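13 July 2026
By the Cluststead play library desk

Notes for the Vallside talk

Welcome everybody, and thank them for coming out (again!). Start with the cups, because people always smile at pastel cups, and mention the clear bin with its bit of white on the rim.

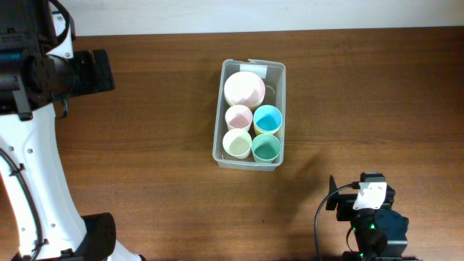 Out on the table

Say how much I love a plain wooden table for this, yellow next to aqua, pink peeking out from behind.

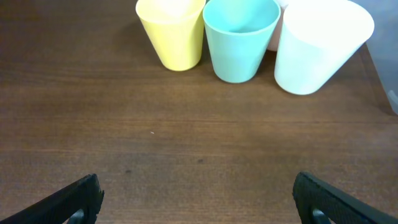
Then ask who had a set like it growing up, and let them talk, we have 20 minutes. Wide rims, narrow bottoms, easy for little hands.

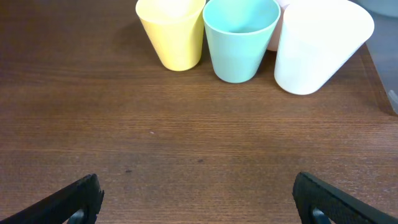
Finish with the February sign-up, 12 families, bless them.

Comments

Could we borrow a set for 3 weeks?

Lovely talk, my grandson is 11 now and still stacks everything!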